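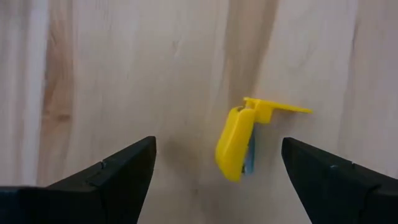 Most of the objects kept in the drawers of our participants had a name which the owner could say at once. This section deals with the rest: the objects which were kept, sometimes for many years, although their owner had no word for them. We call them unnamed objects in what follows. They are usually small, usually plastic, and they look as if they belong to something larger. The yellow piece in Figure 1 is a good case of the difficulty. A thick body with a slim arm going out from its upper end can be called a hook, a lever, a handle or a clip, and each of these words already says something about its use. A speaker who does not want to guess has only the color, the material and a vague word such as "piece" or "thing". As we will show, this is the choice that most speakers made.

The interviews took place in 32 households in Gemirness and Lundum, beginning in September. In each home the participant selected one drawer, box or jar where things "ended up", and took the objects out one after another while speaking freely. We did not ask for names directly. The interviewer, in most cases Genalyn Bautista, only asked what should be done with the object if the household moved to another home. This question was chosen after the pilot visits, where the direct question "What is it?" made several people feel that they were being tested, and they began to apologize for the state of the drawer.

In total the participants took out some 500 objects. Each unnamed object was entered in the list under the first expression used for it, also when the speaker corrected it later. Two coders then placed the expressions in five groups: color expressions ("the blue one"), shape expressions ("the round thing with teeth"), origin expressions ("from the old curtain"), place expressions ("what was behind the fridge") and empty expressions ("this", "one of those"). Where an expression could go in two groups, for example "the white part from the blender", the coders followed the noun that the speaker stressed. Cases that stayed unclear were discussed together on the Friday meeting of the project.

4.1 Expressions of origin

Expressions of origin were used with the greatest confidence, also by speakers who later withdrew them. A retired teacher in Lundum said that a gray ring was "from the lamp", then that there was no lamp in the house which had such a ring, and then put it back in the drawer. We met this order of events many times. The supposed origin gives the object a right to stay, and this right does not seem to disappear when the origin becomes doubtful. Several participants said openly that they would keep such a part because the day after throwing it away they would find where it belonged. 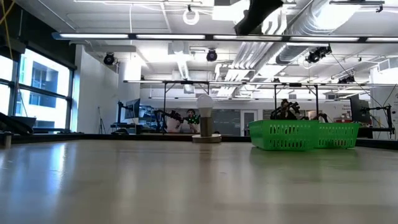
It is useful to compare this with complete objects that are kept for later use. A spare bulb or an empty basket was never described through its origin in our material. The speaker gave the ordinary noun and, if anything was added, it was a plan: the bulb was for the hall, the basket was for the onions. The plan could be old and rather weak, but it was about the future. Unnamed parts were spoken of almost only in the past tense – "it was on something", "it came off". The same pattern was noted in the Doherty interviews on garden sheds, although tense was not a topic of that study and the authors mention it only in a note.

4.2 Expressions shared within a household

In five households we found an expression that everyone at home understood and that a visitor could not understand. The best example is "flurnby", which a family in Gemirness used for any small part with a bent end. The father believed that the word came from his mother; the daughter believed that she had made it up herself at the age of four. Whatever the source, the word behaved as a normal countable noun. It had a plural, it could be given to new objects, and the younger son refused it for a straight piece which his sister had put in the same jar.

Words of this kind are too few for a general claim. They suggest, however, that the lack of a name is felt as a practical problem mainly where more than one person uses the drawer. Participants who lived alone had no such words, and when they were asked about it, they found the idea a little strange.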